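# Splitting a long tidy-up into pieces your policy can learn

This is a write-up of how we cut household demonstrations into short labelled segments before training, which we've been doing in the Jodholm project since December and which has raised our success rate from dismal to middling. It assumes you already have a two-armed robot with a head camera, a way of driving it by hand, and a pile of recordings you were rather proud of until you trained on them.

## What you need

- 200 demonstrations of one long task, give or take a few you'd be ashamed to show anyone
- gripper positions and joint angles logged alongside the video
- a labelling tool that can step one image at a time (we use Pluneck, which is ugly and never crashes)
- a second person who disagrees with you

## Step 1: Write the task down as a list of verbs

Do this before you open a single recording. Ours is table clearing in an ordinary living room, and the list began life as "clear the table". Gunhild Ravn, who was to be the second person, read it and asked which table.

After an afternoon of that sort of thing we had ten verbs. Reach, grasp, lift, carry, lower, release, withdraw, push, tilt, wait. You'll want more. Resist. Every verb you add is one you'll have to find the edges of several hundred times, and by the third evening "nudge" and "push" will look the same to you.

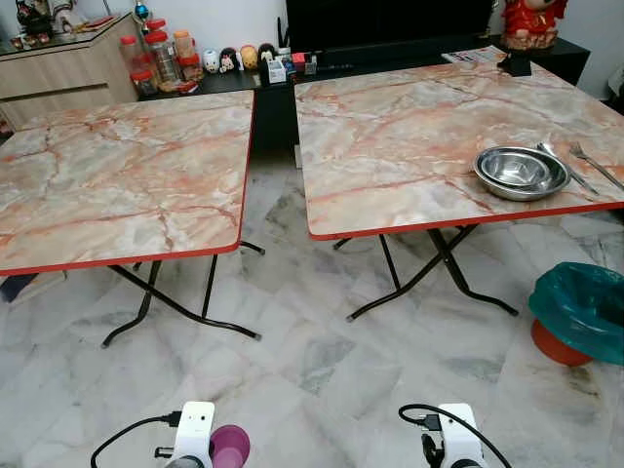 "Wait" deserves its place, by the way. People driving a robot pause constantly, to think, to scratch, to look for the glasses they're wearing. If you don't give those pauses a name, they get smeared into whatever comes next, and your robot learns to loiter meaningfully above the crockery before each grasp. Ours did it for weeks. Visitors thought it was being careful.

## Step 2: Let the grippers make the first cuts

Run through the logs and put a cut wherever a gripper goes from opening to closing or back again. It's crude and takes seconds. Do each arm separately, then merge the two lists, so that a busy left arm and an idle right one don't get the same label.

Two settings matter here:

1. **Minimum segment length.** Ours is 10 images. Anything shorter is joined to its neighbour. Set it lower and you'll collect a great many tiny segments in which an operator's thumb twitched.
2. **Dead band on the gripper.** Start wide and narrow it until you begin to see nonsense, then go back one notch.

You should now have too many segments. Expect four or five for every one you'll keep. If you have too few, check that both grippers were being logged, a mistake we made only for the whole of the first batch.

## Step 3: Move the cuts by eye

The automatic cuts come late. Fingers start closing well after the decision to grasp has been made, and if "reach" ends at the closing then it contains a long stretch of hovering. Step backwards from each cut until the arm stops travelling and begins fussing, and put the boundary there.

The hard cases are things that don't stay upright. Our rule is that the label follows the object the hand is dealing with, and its pose goes in a separate column with three values: upright, not upright, can't tell. That last one earns its keep. In the view above this section's table of rules in our own notes, we argued at length over a plastic cup.

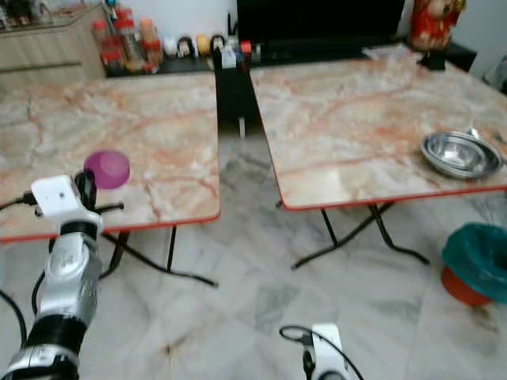

Pose labels are where most of the disagreement lives, and the temptation is to settle each one by working out what must have happened. Don't. The policy gets one image at a time and has no idea what must have happened. Take the small purple cup on the left-hand table, with the dark fingers of the left gripper reaching up towards it: I'd put it down as lying on its side, Gunhild had it as tilted, and since neither of us could swear to it from that view alone it went in as "not upright", which covers both and ended the conversation before supper. Whether it's being picked up or put down is a question for the gripper log, and should be answered there and nowhere else.

A few smaller rules that saved us time:

- Label the arm that's touching something first, the other one second.
- If both arms are idle, it's "wait", however purposeful they look.
- Furniture gets one name for the whole data set. We had "left table", "near table" and "Gunhild's table" before we noticed they were the same table.
- Don't label what's in the background unless the task involves it. Somebody will want to. Let them have a hobby elsewhere.

## Step 4: Have the second person redo a slice

Pick recordings at random and have them labelled again from scratch, without sight of the first set. Compare the boundaries. We call it agreement if two cuts land within 4 images of each other, and we go back over any verb that keeps failing.

"Lower" was our worst. I ended it when the object touched down and Gunhild ended it when the hand stopped pressing. Hers was better for training, because the release then began from a still hand. I've recorded this in the notes as a joint decision.

## Step 5: Train on segments, test on the whole thing

Feed the policy single segments with the verb as a short text prompt. We sample evenly across verbs, otherwise "carry" swamps everything and the robot becomes a keen carrier of nothing in particular.

For testing, though, run the entire task from start to finish. Segment scores are flattering. Ours were lovely while the full run still failed at almost every join, since the end of one segment seldom matched the start of the next. What helped was overlap: let each training segment run on a little past its boundary into the one after. Snorradóttir, our scheduling script, does this at load time, so the labels on disk stay clean and you can change your mind without relabelling anything.

With some 600 segments we saw no benefit over training on the uncut recordings. It took several times that before the split version pulled ahead, so if your first try is a disappointment, label more before you blame the method.

## Known trouble

**Two-handed moves.** Merging the arms' cuts breaks these up badly. We mark them by hand and exempt them from Step 2.

**Shiny things.** Steel bowls gave our pose estimates no end of grief. We turned the estimates off for bowls and labelled them by eye.

**Clock drift.** The joint log and the video slip apart on long recordings. Check the offset at both ends of the file. The fix is in the Nosport converter, behind a switch called `--resync`, which is off by default for reasons lost to history.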